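Home | About Us | Classes | Studio Hire | Shop | Contact

About Tremwood Table Works

Hi, and thanks for stopping by! I'm the one who answers the emails, sweeps the floor and does most of the sanding at Tremwood, and I've been putting off writing this page for years. So grab a coffee and I'll tell you who we are.

We fix and refinish tables. That's it, really. People ask if we do chairs (sometimes, if they come with the table) and whether we do pianos (no, please, never again). I started in my garage in Bratley with one orbital sander and a kitchen table my aunt wanted to throw out. It had been painted four times and the last coat was a sort of hospital green. I loved every minute of it. By the end of that summer the neighbors were leaving furniture in my driveway, and by the next spring I had quit my job at the insurance office and signed a lease on the old feed store on Lestero Street.

We've been in that building ever since. It's drafty and the parking is terrible – come around the back, the front door sticks – but the light is wonderful and there's room for eleven tables at a time if we tuck the small ones under the big ones. We've now finished 1,528 tables, and yes, I keep a notebook. Number 397 is the one I still dream about, a walnut drop-leaf with the original hinges. I should have made an offer on it.
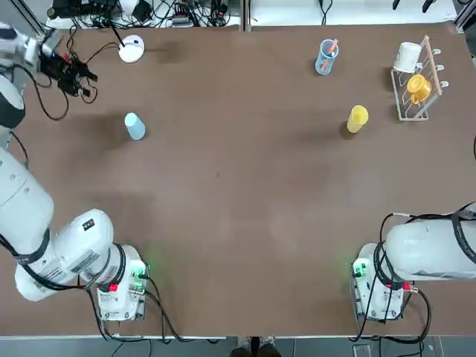 Most folks come to us worried about color, so let me talk about that for a minute. Dark finishes are having a moment and I get asked for them every single week. I like them too, but I want you to know what you're getting. A matte chocolate-brown top like this one will show faint smudges, and you have to be okay with that. A glossy top shows different things, mainly dust and every water glass your kids ever set down. If you can't decide, come in and put your hands on the sample boards. We've got the whole wall of them by the register and you can take three home.

Now, prices. A basic refinish on a four-seat table starts at $500, and a big farmhouse table with leaves usually lands at $679. That covers pickup and delivery inside Bratley. If you're out past the reservoir I'll ask you for gas money. We take half up front and the rest when the table is back in your dining room and you're happy with it.

We also teach! The weekend class is called Entili, after the street my grandmother grew up on, and it's two mornings of stripping, sanding and oiling a small side table that you get to keep. No experience needed, but wear shoes you don't like. The March class filled up fast, so get on the list early if you want the next one.

If you've got a table with a story, bring it over. If you've only got the table, bring it anyway and I'll make coffee.

Page updated 2019-03-24

14 shares | 3 comments

Sign up for our newsletter and get class dates before anyone else. We use cookies to keep this site running. OK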